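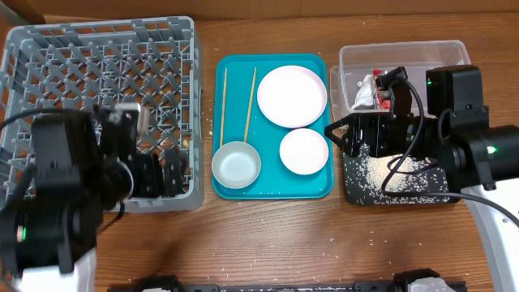 Rallside Supper Club, minutes, Dec 21, 2025

Me taking notes again, so blame me for the spelling. Pieter Bosman in the chair, Odair Brandão on the laptop from his sister's place, the Grimer Street lot all along the sofa and eating before we'd even started.

July minutes: read out, agreed, except Pieter wants it known he never promised to make a trifle.

Money. We have $215 in the tin after paying the hall. Odair thinks we should put it toward a second slow cooker, and I think so too (the old one smells funny!). Pieter wants to hold on to it until spring. We went back and forth on this for ages and then voted, 4 for the cooker, 2 against. Odair will look at prices.

Spring supper. Mrs. Dijkstra has offered her barn, which is so kind of her, and she says there's parking if people don't mind mud. Theme is soups and pies. I'm doing leek. Anybody making fish pie, please tell Pieter first, we do not want another fish pie year.

Washing up. Long talk! Whoever hosts shouldn't get stuck at the sink, we all agree on that, so there'll be a sign-up sheet by the door. Crumbs get wiped before the chairs go back.
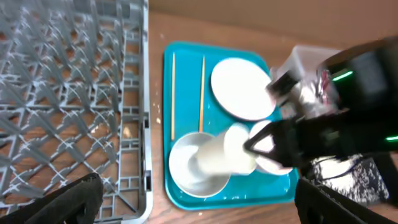 Dish rack and tabletop

Sorkisix game night: they'd like to share a date with us. I said yes in principle, Odair will call them.

Any other business: Pieter's blue casserole lid is still missing. Please check your cupboards.

Next meeting at my house, bring slippers.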